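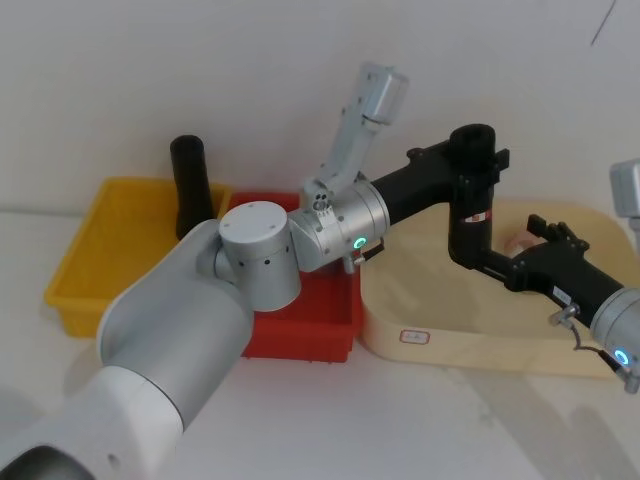 So I've been putting off writing this one up, mostly out of embarrassment. If you've read my March posts you know I've been trying to get two arms to share a table without bumping into each other. Last week they bumped.

It wasn't dramatic! No smoke, no bang, just a dull knock and then the motors straining in that unhappy way. I hit the stop button, probably a second later than I should have, and stood there with my heart going like I'd crashed a car.

The job is a simple sorting routine. Both arms get a turn over the bins and the wooden tray, and whoever is waiting is supposed to back off toward its own side. I had a rule in the planner (I call the whole mess Trnka, don't ask) that keeps the wrists 200 mm apart. Great rule. It had been through 3000 simulated runs without a single complaint, so I trusted it way too much.

I sent the logs to Eugeniusz Lis, who has been doing this a lot longer than I have, and he wrote back within the hour asking when I'd last measured where the right arm's base sits. Well. I'd unbolted it to reroute a cable and put it back by eye. The planner still had the old position – so it was keeping a lovely safe distance from an arm that wasn't there.

The other problem was my collision threshold. I'd bumped it way up because of false stops during fast moves, and I never put it back. With the old setting the arms would have quit at the first touch. With mine they leaned on each other for 300 milliseconds before anything tripped, and even that was me being lucky.

What I've changed so far: the threshold is back down, false stops and all, and the planner won't start until I've run a base check that same day. Speed is capped low while both arms are over the middle of the table. I also moved the stop button to where my left hand rests, and I'm keeping that hand on it.

Still on the list is checking the wrist joints for play. I've ordered a dial gauge and it should be here by Friday.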